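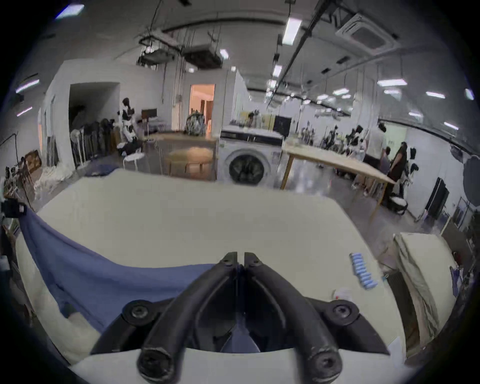 Speaker Notes: Textile Collection in the Rastach District

Events > Public Meetings > Speaker Notes

This site uses cookies to remember your preferences. Accept | Decline

16/06/2022

Opening (slide 1)

Welcome the audience on behalf of the Rastach Waste Authority. State that printed copies of the collection map are at the back of the hall. Questions will be taken after slide 5.

Present position (slide 2)

The district operates 19 collection points for used clothing and household textiles. Over the last reporting year they received some 2000 bags. Of these, 698 were refused by the sorting hall at Trodov. The most frequent cause was moisture. A single wet bag can spoil those stacked beneath it, and mildew can't be removed at the hall.

Mention that the two points on the river road have no roof. Funding for shelters has been requested.

What residents are asked to do (slide 3)

Clothing should be washed and fully dry. Shoes should be tied in pairs. Worn items are accepted if they are clean, including those with holes or missing buttons. Pillows, carpet and anything marked with oil or paint belong in household waste.

Pause here. The question of single socks is raised at every meeting, and the answer is yes, they are accepted.

Sorting and resale (slide 4)

Each garment is opened out and checked at the collar, seams and hem before it is graded. A plain T-shirt in good order goes to resale. One with a stretched neck or a torn seam is cut for wiping cloth. Grading is done to the Daneshvar scale, which has four levels. Do not read the levels aloud; they are in the handout.

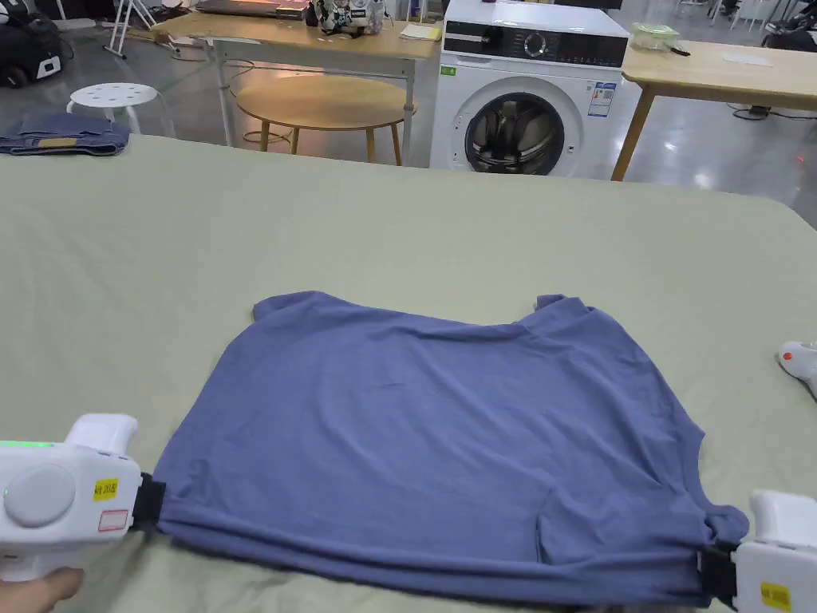
Clesine has written to the Authority to say that its shops could take more children's clothing than they now receive, and that "adult shirts are the one thing we can't move in summer." The letter also asks for deliveries every two weeks.

Reply for the meeting: the two-week schedule is under review, and a decision is expected in November. No promise should be made on quantities.

Close (slide 5)

Repeat the telephone hours. Remind residents that bags must not be left beside a full container. Open the floor to questions.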